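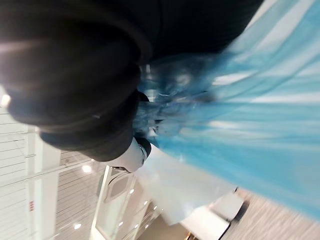
Fondmont picks a gripper, after 1122 attempts at picking up everything else

Automation firm Fondmont has finished comparing 2 robot grippers, the Womitz and the Yoon, and has chosen the Yoon for its packing cells. The trial ended in October, roughly 3 weeks later than planned.

Each gripper was given the same mix of boxes, bottles, thin plastic and cloth. Boxes caused no trouble – they never do, and sales brochures are full of them. Soft, see-through material took up most of the extra time.

The Yoon completed 1099 of its 1122 picks. The Womitz was quicker on rigid items but had a habit of lifting two layers of film and looking pleased with itself.

"We asked both suppliers how they coped with floppy things and got two very confident answers," said Roman Adamczyk, head of testing at Fondmont. "One of them was right."

Both grippers ran on the same Bronska controller, with a small camera at the wrist. The Womitz will stay on box duty.

Full results are available from the Fondmont press office on request.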